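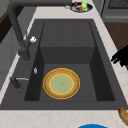
How to Submit a Written Statement to an International Body

Last updated: July 21, 2023

Many international organizations accept written statements from civic groups before their annual meetings. The rules differ from one body to the next, but the steps are much the same.

1. Check that your group can submit

Look for the words "accreditation" or "observer status" on the meeting page. If your group has neither, you can often sign on to a statement from a group that does. The Anance network takes co-signers until 7 days before its own filing date. Write to them early and attach your group's charter.

2. Find the agenda item

A statement has to be tied to one numbered item on the provisional agenda. If you want to raise the exclusion of a territory from technical meetings, look under "participation" or "rules of procedure" first. General debate items fill up fast and are read less closely.

3. Write the draft

Open with the request. Say which decision you want, who can make it, and under which rule. Background goes after that. Keep the summary to 200 words or fewer and leave out slogans.

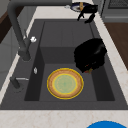
Use the place names that the organization itself uses in its documents. A secretariat may return a statement over a single name, and by then the deadline has usually passed. If your members object to the official name, put the objection in your cover letter.

Hefin Craddock's statement for the Hedlund Forum in April came to 436 words in its first version. After cutting two paragraphs of history it was 362, and it was accepted without changes.

4. File it

Send the text as a plain document with no letterhead. Include:

- full name of the group
- agenda item number
- name and email of one contact person
- language of the original

Save the receipt number. You will need it if the statement is missing from the published list.

5. Follow up

Send a copy to the delegations most likely to speak on the item. A short email to the mission's general address is fine. Ask for a meeting only if you have someone who can attend.

Contact: Dindetti Civic Desk | Copyright 2023 Dindetti | Back to top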